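Notes for the members' evening, 18th April

Start without the slides. Say hello, mention the loos, then straight in.

So I went to the Slaoui open exhibition twice. First time I did it all wrong, I started in the big room with everybody else and came out with sore feet and no opinions (apart from the prizewinner, which I thought was far too brown). Second time I went up the back stairs and began with the drawings, and oh, what a difference!

They had 1,119 entries this year and hung 92 of them. PAUSE. Let that sink in, because a few of us in this room had one sent back, me included.

Slide: the little harbour pastels from Bresitz. I love these. Tiny things, hardly bigger than a paperback, and the artist has left the grey paper showing for nearly all the water. Ask who here works on tinted paper. Wait for hands.

Then the big still life with the lemons. I know lots of you liked it. I found the cloth beautifully done and the fruit a bit stuck on, and I'd love somebody to argue with me about it.

Prices, quickly. The cheapest piece I saw was £600 and the large landscape by the door was £3,000, already with a red dot on it. Don't get drawn into framing costs here or we'll be late for tea.

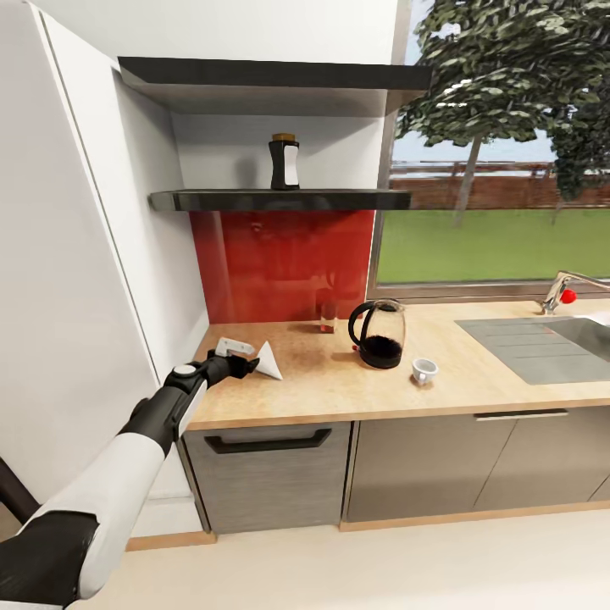
Arness Painting and Drawing Circle

Second half: hanging. The small works were all on one long wall at the same height, and I thought that killed them. By the time I reached the end I'd stopped looking and was just walking. In the Fika café downstairs they'd put five little etchings in a loose cluster, and I stood in front of those for ages with my coffee going cold.

Which brings me to our own show in June. Can we please try a cluster? Get a show of hands before the break, then questions.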